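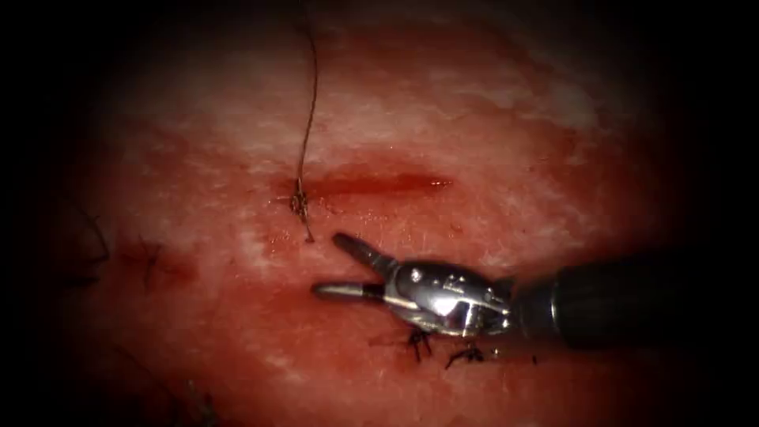
Stonley Adds a Second Term of Suturing Classes

Posted 10/23/22

The Stonley Surgical Skills Center will run its wound closure course for a second term, starting after the winter break. Sign-up opened this morning for trainees already in the program and will open to outside hospitals once those places are filled.

The course is spread over 7 sessions and deals with one subject, closing a straight incision with interrupted stitches. Trainees learn to place the first stitch at one end of the cut, tie it down, trim the thread and move along. The first two sessions are spent almost entirely on that first knot. Instructors at the center said it is the one most often tied too tight, which puckers the edge of the wound and throws off the spacing of every stitch after it.

The first term began in July in the teaching rooms on the ground floor of the Pereyra Building. It was planned as a trial with one evening group. A daytime group was added in the third week after the evening list filled up, and both groups finished on schedule.

Trainees tied 1086 knots that were kept for grading over the term. Of those, 801 were passed on the first check. Knots are checked for three things: whether they lie flat, whether they hold under a light pull, and whether the tail has been left at the right length. A tail cut too short can let the knot slip. One left too long gets in the way of the next stitch, and the thread is easily picked up by mistake.

Spacing is graded separately. Stitches should sit in an even line with the same amount of tissue taken on both sides of the cut. The center had expected spacing to be the harder part for newer trainees, but the scores were close to those of people with a year or more of practice. Bigger differences showed up in thread handling. Newer trainees tended to pull too much thread through on the first pass and then spent time untangling it before they could tie. 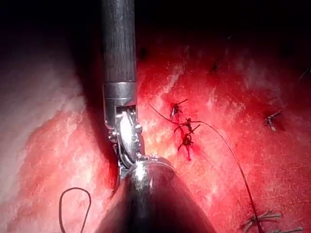 Lighting was the subject of most of the written comments from the first term. Wet tissue throws back a lot of glare, and several trainees wrote that they lost sight of a dark thread against deep red, or of the needle tip where the surface was shining. The second term will include a half session on adjusting the light and changing the angle of view before starting a row. The center will also offer two thread colors so trainees can compare them on the same kind of surface.

Another change concerns bleeding. In the first term, trainees were told to stop and clear the area whenever blood covered the lower edge of the cut. Most of them stopped more often than they needed to, and their times suffered. The new handout gives clearer advice on when to clear and when to keep going. It has been cut from eleven pages to four.

Thread and needles for the course are supplied by Kuramano, which has agreed to cover the second term at the same price. The center has ordered some 500 packs. Unused packs from the first term will go to the open practice evenings, where trainees can come in and work on their knots without being graded.

Booking will move to Unau, the scheduling system already used for the center's other classes. Trainees who signed up by paper form for the first term will need to make a new account. Anyone who has trouble logging in can still book at the front desk in the Pereyra Building until the end of the month.

The fee stays the same for Stonley trainees. The rate for outside hospitals has not been set and will be posted with the session dates.

Trainees who completed the first term can return for the last two sessions only, which cover closing a longer cut and taking out and replacing a bad stitch. They do not need to sit through the earlier material again, but they will be asked to tie a short row of three before joining. Certificates from the first term are ready and can be picked up at the front desk during office hours.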